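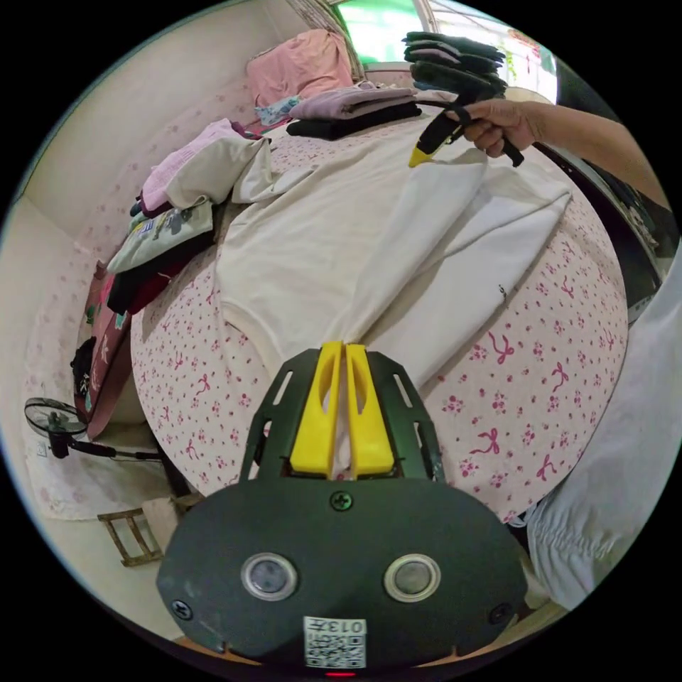 Prutex hand-held gripper kit, pair: review after one month of laundry
Posted by Nermin Polat in Home Workshop, Flalness

I bought the Prutex pair in December from Histley and paid 2,218 lira with delivery to Kurtuluş. My plan was to build a small folding robot at home. Before I build the arms, I wanted to hold the grippers in my own hands and learn what such fingers can do with cloth. I fold clothes on the bed with them, one in each hand when I need both.

Assembly
The work took me 5 evenings. The body is easy: you close the housing, put in the screws with a normal Phillips driver and check that the handle moves freely. The fingers need more patience. The manual shows them from one side only, and I mounted the first pair reversed. They closed, but the tips did not meet, so I had to open everything again. The screws are good quality and did not lose their heads after I had removed them 2 times.

I would like to have a printed manual. The file is 10 pages, and on my phone the drawings are too small.

Working with cloth
The yellow fingers are the best part of the kit. They hold a thick fold of a sweatshirt without slipping, and I can pull the cloth quite strongly. The slots make them bend a little, and you feel this in the hand. With thin cotton it is more difficult. If the garment lies completely flat, I must push the tips down and toward each other before I catch anything, and sometimes I catch the bed sheet too. For my future robot I have written this down as problem number one.

A large white top was my main test. One gripper takes an edge, the other takes a corner, and then you make the cloth straight between them. After some days I could do this without thinking. Towels are easier, socks I gave up.

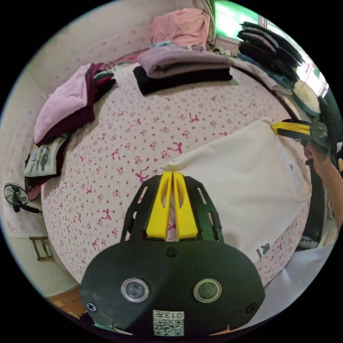

White top with the NOW print, one gripper at the edge and one at the corner.

What I did not like
The body is wide. When both grippers come close together, the housings touch before the fingers do, and I had to learn to turn one wrist to the outside. My hand becomes tired after a full basket. The spring is strong — maybe good for a motor, less good for me. A softer spring in the box would help, and I have asked Prutex about it by email. They answered politely that they will think about it.

Would I buy it again?
Yes, for learning. For only picking up clothes it is too expensive, and your fingers are faster. My next step is the motor mount, which is sold separately and was not in stock at Histley when I wrote this review.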